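Section 4: Setting up the Bernov sewing machine for first use

This section covers unpacking, placing the machine, threading and the first test seam. Read it through once before you plug anything in. Cleaning and oiling are in Section 7.

4.1 Before you start

You will need the machine, the foot pedal with its cable, the accessory bag, a reel of ordinary polyester thread and a scrap of woven cotton. Do not use old thread for setting up. Thread that has been stored in sunlight snaps easily and will make you think the tension is wrong.

Keep the carton and the two foam ends until the guarantee has been registered. Machines sent back to Vestside for repair must travel in the original foam.

CAUTION: The machine weighs 6 kg. Lift it by the carrying handle only. Do not lift it by the handwheel or by the thread guide on top.

4.2 Unpacking

1. Lay the carton flat with the arrow pointing up and cut the tape along the middle.
2. Take out the top foam end and the accessory bag.
3. Lift the machine out by the handle.
4. Peel off the blue tape that holds the needle bar. There is a second strip under the presser foot.
5. Pull out the card wedge behind the bobbin cover.
6. Wipe the needle plate with a dry cloth. A trace of oil on the plate is left over from factory testing.

NOTE: If either strip of blue tape is missing, check that the needle bar moves freely by turning the handwheel slowly towards you. If it sticks, stop and contact the dealer.

4.3 Connecting the power and foot pedal

1. Check that the power switch on the right-hand side is at O.
2. Push the pedal plug into the lower socket until it clicks.
3. Push the mains plug into the upper socket, then into the wall.
4. Put the pedal on the floor with the hinge away from you.
5. Switch to I. The work light comes on.

CAUTION: Switch off and unplug the machine before changing the needle, the presser foot or the needle plate. Switching off at the pedal is not enough.

The motor runs at up to 800 stitches a minute. The speed slider on the front limits this, and for the first hour of use it should be left at the tortoise mark.

4.4 Winding the bobbin

1. Put the reel on the spool pin and fit the smaller cap.
2. Take the thread left through guide 1 and round the winding disc.
3. Pass the end up through the hole in the bobbin.
4. Put the bobbin on the winder and push it to the right.
5. Hold the thread end and press the pedal gently. After a few turns, stop and trim the end close to the bobbin.
6. Carry on until the winder stops turning, then push it back to the left.

A bobbin wound unevenly, with more thread at the top than at the bottom, means the thread has slipped out from under the disc. Unwind it and start again.

NOTE: Use Ruslow class bobbins. Metal ones of nearly the same size will go in, but they rattle and wear the case.

4.5 Threading the top

1. Raise the presser foot. The tension discs only open when the foot is up.
2. Turn the handwheel towards you until the needle is at its highest point.
3. Bring the thread down the right-hand channel, round the bottom and up the left-hand channel.
4. Hook it through the take-up lever from right to left.
5. Bring it down to the needle and behind the small wire guide.
6. Thread the needle from front to back and leave a hand's length hanging.

4.6 Choosing a work surface

The table should be level and solid enough not to shake when you lean on it. Folding tables are not suitable for long seams. Leave clear space to the left of the machine and behind it so that heavy fabric is not dragged off the needle by its own weight.

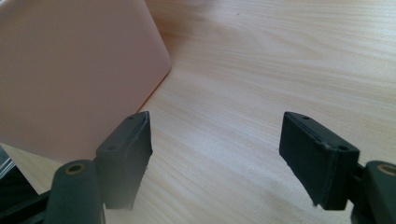
The four rubber feet must all touch the surface. If the machine rocks, turn the front right foot, which is adjustable, until it stands firm. On polished or varnished tops, put the felt mat from the accessory bag under the machine. Rubber feet can leave marks on some varnishes if they are not moved for several weeks.

4.7 First test seam

1. Set the stitch dial to A, the length to 3 and the tension to 4.
2. Fold the cotton scrap in two and place it under the foot.
3. Lower the foot and hold both thread ends behind it.
4. Sew slowly for the length of a finger, then stop and look at both sides.

Loops on the underside nearly always come from the top threading. Go back to 4.5 and repeat it with the foot raised before you touch the tension dial. Loops on the upper side mean the bobbin is in the wrong way round.

If the needle hits the plate, switch off, unplug and check that the flat side of the needle faces the back.

4.8 Registering the guarantee

Fill in the green card and post it to Zodwa Venter, Customer Records, Vestside, or hand it to the shop where you bought the machine. Copy the serial number from the plate underneath the base. Serial numbers starting with 32 belong to the older model, which has a different bobbin case; owners should ask for the separate leaflet.

Text checked by Lilla Dobos and Tibor Sárközi. Revised January 4, 2023.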